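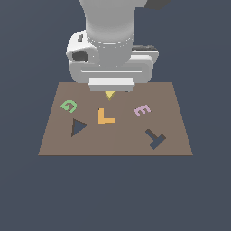
Who can apply for the position of work permit and relocation advisor?

Any person with two years of office experience and good written English can apply, and a law degree is not required.

Pratard is a small firm which helps foreign founders and foreign employees with their permits, company registration and family visas. We have worked in Pirkbridge for nine years. Last year our clients sent us 1611 questions by e-mail, and the present team can no longer answer all of them on the same day. For this reason we open one new full-time position.

Your tasks

You will read the papers of new clients and tell them which type of permit fits their situation. You will prepare the application forms, check translations and passport copies, and write to the client when a paper is missing. On two mornings per week you will answer the telephone. You will also go with clients to the immigration office when they have an appointment there, so you should be comfortable with waiting in line.

Many of our clients are engineers and small business owners who arrive together with a husband or wife and children. They ask also about schools, bank accounts and health insurance. We do not sell these services, but we give them our printed guide of the city and explain the first steps.

What we ask from you

Please have careful handwriting and careful typing, because one wrong letter in a name can delay a permit by several weeks. A second language is necessary. At the moment we need mostly Spanish, Turkish or Mandarin. You must already have the right to work in this country. We are sorry that we cannot sponsor a permit for this position ourselves.

Our client files are kept in a program called Jurkanix. You do not need to know it before, the training takes four days and is paid.

What we offer

The salary is 995 per week before tax. The contract is for one year and can become permanent in April. You receive 24 days of vacation and a yearly budget of 700 for language courses. The office is on the second floor of the Wong building, opposite the bus station. Working from home is possible on Fridays after the first three months.

How to apply

Send a letter of one page and your resume to the Pratard office in Pirkbridge, by mail or in person at the front desk. Please write in the letter which languages you speak and how well. We do not need a photo or your date of birth. Applications must reach us by Friday, November 5, 2021. Interviews take place at our office and last 45 minutes, with a short writing test at the end.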